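How Do You Teach a Robot to Tidy a Shelf?

Have you ever been asked to put the groceries away? You probably didn't think very hard about it. You picked up a box, found a space, and in it went. Easy!

For a robot, it is one of the trickiest jobs in the house. At the Gergate Junior Robotics Club, kids in Grades 4 to 7 are working on it right now, and they're having a great time (even when everything falls on the floor, which is often).

The club's robot is called Nunora. It has wheels, one arm, and a hand with two soft fingers. In November it will roll into the Lavoie Shelf Challenge, where student teams from all over the region try to get their robots to find a box, pick it up and put it back in its proper place without knocking over the neighbours.
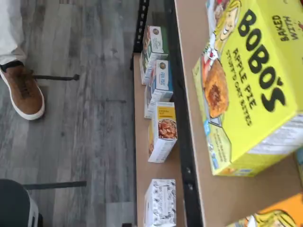
Before a robot can pick anything up, it has to work out what it is looking at. You do this so fast that you don't even notice. Your eyes see colours and shapes, and your brain shouts "Cereal!" A robot's camera only gives it a big grid of coloured dots, and each dot is just a bunch of numbers. Think about a shelf with four small cereal boxes in a row, all nearly the same size. Size won't help Nunora tell them apart! So it has to look for other clues, like a patch of green, a bright blue panel or a yellow band. A great big yellow box with BOBO'S down the front in thick black letters gives it a lot more to go on.

How does Nunora learn those clues? With practice pictures, and plenty of them. The club has 594 so far. For every picture, someone sits at the computer, draws a rectangle around each box and types in its name. This is called labelling. The robot's program studies the labelled pictures over and over until it can make a good guess about a picture it has never seen before.

"The kids thought labelling would be boring, and then they turned it into a race," says Thérèse Charbonneau, the club's coach. "I had to slow them down. If you label a box wrong, the robot learns it wrong."

Next comes the grab. Squeeze too hard and the cardboard crumples. Squeeze too gently and the box slides right out. The team tried 30 different squeeze settings before they picked a favourite. They also found out that gaps matter. Robot fingers need room to slip in beside a box, so a tightly packed shelf is much harder than one with small spaces.

Try it at home! Put on a pair of thick winter mitts, close one eye, and move a box from one shelf to another using only your thumb and one finger. Now you know how Nunora feels. Ask a friend to time you, then swap.

Words to know
Gripper: a robot's hand.
Label: a name that a person gives to something in a picture so a computer can learn it.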